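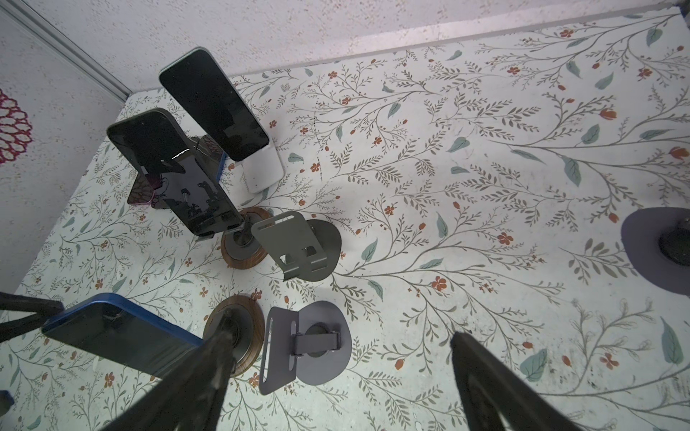 Trorkance PS-2 Phone Placement Cell -- Demonstration Unit

Print this page | E-mail this page

The PS-2 is a tabletop cell for handling smartphones and small stands. It picks a phone from a work surface, orients it screen outward and sets its lower edge into the retaining lips of a stand. It is intended for retail display preparation, repair counters and device test rooms where handsets have to be stood up, taken down and moved several times a day.

The demonstration unit is installed in the ground floor workshop at Dunleavy and can be seen in operation by appointment. Open day sessions are held in December, starting at 10 a.m. and 2 p.m.

Work set

The demonstration uses phones with mint-green, dark grey-green and blue frames, and stands of mixed construction. Some stands have a round base with a wood-grain rim and a dark central disc. Others are metal, in grey-green or purple-grey, with a slotted support plate on a hinge. The two types are mixed on purpose. A metal support plate gives the gripper a flat edge to reference. A wood-rimmed base has to be found by its outline, and the pivot sits close to where the fingers close.

The table covering is a floral print. Plain mats are easier for any vision system, and visitors who ran the earlier PS-1 will remember that it needed one. The PS-2 does not. Signe Zoëga, who maintains the vision software, recommends that customers bring their own covering to a session if the surface at their site is patterned or glossy.

Gripper

The fingers are compliant and dark, with a rough outer texture for hold on glass and painted metal. Closing force is set in software and limited in hardware. The open strut construction lets the finger bend around a rounded phone edge before full force is reached. Fingers are changed with one hex key; the calibration routine must be run afterward.

A camera at the wrist looks down past the fingers. Black screens reflect whatever is above them, the gripper included, and these reflections were the main source of false edges during development. The current software release discards edges that move with the wrist.

What visitors will see

A session lasts one hour. The operator, normally Barrett Hutchins, starts with phones and stands already on the table, some stands empty. The cell is then run in three modes:

- Place: a phone is lifted and set on an empty stand.
- Clear: phones are removed from their stands and laid flat.
- Teach: the operator guides the arm by hand and the cell records the path.

Visitors may move phones and stands between cycles. Please keep hands outside the marked line while the arm is live. Group size is limited to 5.

Specifications

Arms: 2
Cycles between finger inspections: 2,000
Mean cycles between operator stops, workshop log: 107
Stand types supported: fixed, pivoting, folding (plate must be open)
Supply: single phase

Known limits

Folded stands are not opened automatically. A phone lying partly under another is skipped and flagged -- the operator has to separate them. Ring holders and thick wallet cases are outside the gripping range. Bare handsets and thin cases are supported.

Booking

Sessions are booked through Priya Tran at the Dunleavy office. State the number of visitors and whether you will bring your own devices. Devices should be switched off or locked. Technical questions before a visit go to Clyde Lindqvist.

Related items

Trorkance PS-1 (discontinued, spares available)
Pliltano compliant finger set
Pliltano wrist camera bracket
Senow operator station
Finger calibration plate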